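Objet : Re: [manip-deformable] Trousse à outils : fenêtre de contexte et reprise après échec
Date : 20/12/2023

Bonjour à toutes et à tous,

Merci pour ce message, et pardon d'avoir mis si longtemps à y répondre, la fin de l'année a été ce qu'elle est chez nous comme sans doute chez vous (et puis je voulais relire mes notes avant de dire des bêtises). Je reprends les points dans l'ordre où ils ont été posés.

> Bonjour la liste,
> Nous avons essayé de reproduire votre tâche « trousse » avec
> la politique Prenelari, et nous restons bien en dessous de ce
> que vous aviez montré en septembre. La saisie de l'outil se
> passe bien, mais dès qu'il faut toucher au tissu, les deux
> bras se gênent. Deux questions donc :
> 1. Donnez-vous la vue du poignet au réseau pendant toute la
> séquence, ou seulement pendant la saisie ?
> 2. Comment découpez-vous les démonstrations entre la partie
> à un bras et la partie à deux bras ?
> Un grand merci d'avance, et bon courage à tous !

1. La vue du poignet

Nous la donnons tout du long, et je crois que c'est là que se cache une bonne partie de l'écart entre vos chiffres et les nôtres. Au début nous faisions comme vous, nous la coupions une fois l'outil saisi, en nous disant que la caméra de tête suffirait bien. C'était oublier à quel point ces outils sont fins et noirs, sur un tissu noir lui aussi : de loin, le réseau ne sait plus très bien ce qu'il tient, ni dans quel sens. De près, le liseré orange et les petits embouts transparents lui donnent des repères autrement plus francs.
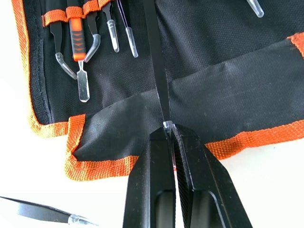
Vue du poignet : un outil noir et fin entre les doigts de la pince, devant le rabat de la trousse.

Vous remarquerez que l'outil traverse presque toute la hauteur de l'image. Nous avions pensé à recadrer autour des doigts pour gagner un peu de calcul, et je vous le déconseille vivement ! Sur nos 23 essais d'évaluation, le recadrage nous a coûté 3 réussites, toutes perdues de la même manière, l'outil arrivant de travers devant son emplacement. On peut discuter de la taille de l'échantillon, j'en conviens volontiers, mais comme l'erreur était chaque fois identique nous n'avons pas insisté et nous sommes revenus à l'image entière.

2. Le découpage des démonstrations

Nous avons 2 segments, un pour l'outil et un pour le tissu, et nous plaçons la coupure au premier contact du second bras avec la trousse. C'est tout bête, mais cela change beaucoup de choses : auparavant la coupure tombait à l'ouverture de la pince, et le réseau apprenait un long moment d'hésitation où aucun des deux bras ne voulait commencer (un vrai concours de politesse, assez charmant à regarder, désastreux pour les résultats). Pour la partie tissu, nous demandons aux opérateurs de prendre la trousse par deux bouts opposés. Les avant-bras restent ainsi bien écartés, et c'est peut-être la réponse la plus simple à votre histoire de bras qui se gênent.

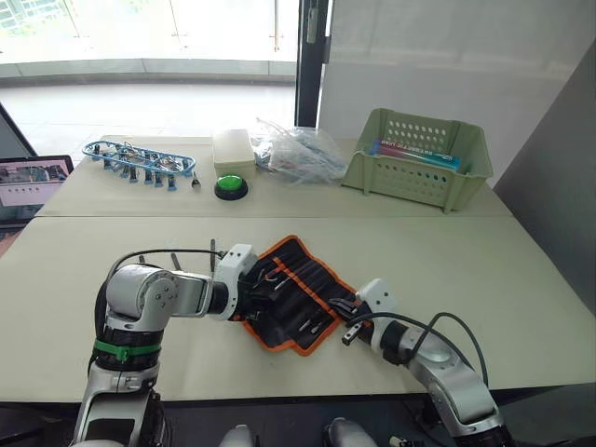 3. Reprise après échec

Vous ne posiez pas la question, mais elle figurait dans l'objet du fil, alors je me permets. Nous ajoutons au jeu d'entraînement de courtes séquences qui démarrent dans une mauvaise posture : bord de la trousse replié, outil tenu un peu trop bas, tissu parti en biais. Le module Jorell les reconnaît et renvoie la politique au début du segment en cours. Sans lui, elle s'obstine à tirer sur le tissu. Avec lui, elle relâche et recommence, et le plus souvent c'est tout ce qu'on lui demandait. Attention tout de même à ne pas en mettre trop, nous avons eu une version qui relâchait à la moindre ride du rabat.

Les fichiers de configuration sont dans le dépôt Okik, dossier « trousse », avec la liste des segments. Les poids y seront aussi dès que j'aurai remis la main sur la bonne version. Si vous relancez de votre côté avec la vue du poignet conservée, racontez-nous, même si c'est raté, cela nous intéresse énormément !

Bien chaleureusement, et bonnes fêtes à celles et ceux qui en prennent,

Pour l'équipe Mustonen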